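Home About Match days Allotment Archive Contact

The long way round to Ratdale

May 12, 2020

I found my old season ticket yesterday, tucked into the back of the kitchen drawer under the takeaway menus, and I'm afraid that was the end of any useful work for the afternoon. I sat down on the floor with a cup of tea and thought about football for the better part of two hours, and since there isn't any football to go to at the moment I thought I might as well write some of it down.

People who know me will know that I follow Ratdale Town, and people who don't know me have probably never heard of Ratdale Town, so let me explain. We play in green, we have one proper stand and a grass bank, and on a good afternoon we get 200 through the gate. On a bad afternoon it is a good deal fewer than that and you can hear every word the goalkeeper says, which in our case is an education.

I started going with my dad when I was small enough to be lifted over the turnstile (I don't think this was strictly allowed, but the man on the gate had played darts with my grandad and that seemed to settle it). I can't say I remember much of the football. I remember the smell of onions, and my dad's big coat, and being let loose on the grass bank at half-time to roll down it with all the other children. We lost, I think. We generally did.

The match I was really thinking about yesterday, though, was the cup tie away at Stamer, in December, the winter before last. You'll have to forgive me if I've told this one already. I have told it to almost everybody.

Stamer were two divisions above us and had a ground with seats on all four sides, and we took 33 people on a coach which had been booked for a wedding party and still had ribbon on the mirrors. My friend Na-rae Na had never been to a match in her life. She came because I'd promised her a pie, and because her boiler had packed up and she thought the coach would be warmer than her flat. It wasn't! We sat with our feet on our bags and passed a flask up and down the aisle, and somebody at the back had brought a whole fruit cake and a bread knife.

Then of course we got there and the pitch was frozen at one end. The referee walked up and down it for ages, bouncing the ball and looking unhappy, and both managers walked up and down behind him looking unhappier. They let it go ahead in the end, forty minutes late, by which time Na-rae had eaten two pies and learnt the words to most of the songs, including the one I'd rather she hadn't.

We were one down after 12 minutes and I thought, well, there it is. But our lot dug in. Young Enis on the left wing, who is slight as a reed and always looks as if he's left the house without breakfast, ran at their full back all afternoon until the poor man was turning round like a bullock in a gateway. He won the corner and Hou, our big centre half, got his head on it, or his shoulder, or possibly his ear. Anyway, in it went. I have never made a noise like that before or since. I lost a glove and didn't notice until the coach. 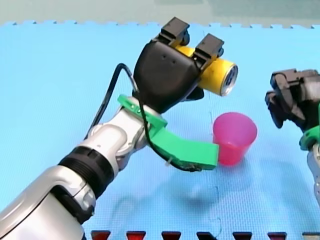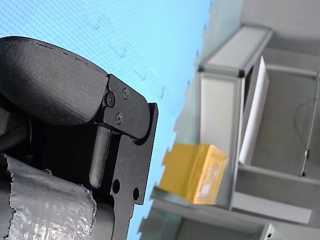
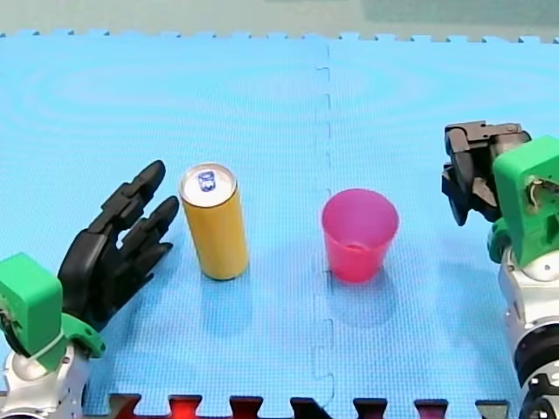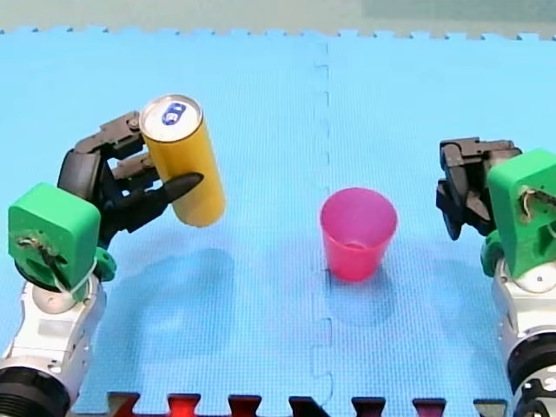 It finished one each, so there had to be a replay, and we lost that four nil at home in the rain. I hardly ever mention the replay when I tell the story, and Na-rae leaves it out altogether. She has her own season ticket now and very firm opinions about throw-ins. She rang me last night, after I'd sent her a message about finding mine in the drawer, and we ended up going through the whole side from that afternoon, trying to remember who was on the bench. We got all but one. I think he had red hair, and she thinks he was called Martin, and neither of us would budge.

I don't know when we'll all be back on the bank. The club has asked whether people would like their money back for the games we've missed, and I've told them to keep mine and put it towards the roof of the tea hut, which has been leaking over the urn for as long as I can remember. If any of you were on that coach and can tell me who the substitute was, do please write in. I'd like to be able to ring Na-rae back with the answer, particularly if it isn't Martin.

Contact me | © All words my own, please ask before borrowing | Back to top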